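## Pillow advice I no longer believe

"Replace your pillows every January." Says who? Mostly people with pillows to sell. I kept one Kustness for 9 years and it went flat in the last of them. 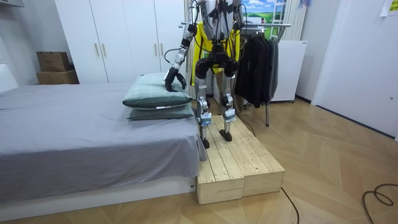

The fold test is a bit better. Fold the pillow in half and let go. If it stays folded, the filling is done. It doesn't work on solid foam, whatever the label tells you.

Tennis balls in the dryer? I tried it on down and got a lot of noise and slightly fewer clumps. A second low-heat cycle did more. Skip the $63 Eritz "loft restorer" spray. Beatrice Koech swears by it, but she also airs hers by an open window every morning, and I'd credit the window.

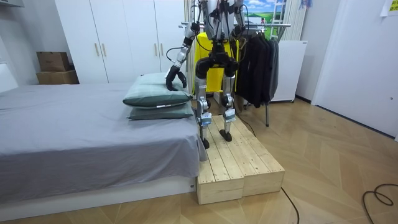 *Two pillows, stacked on the bed.*

Check the care tag before washing anything.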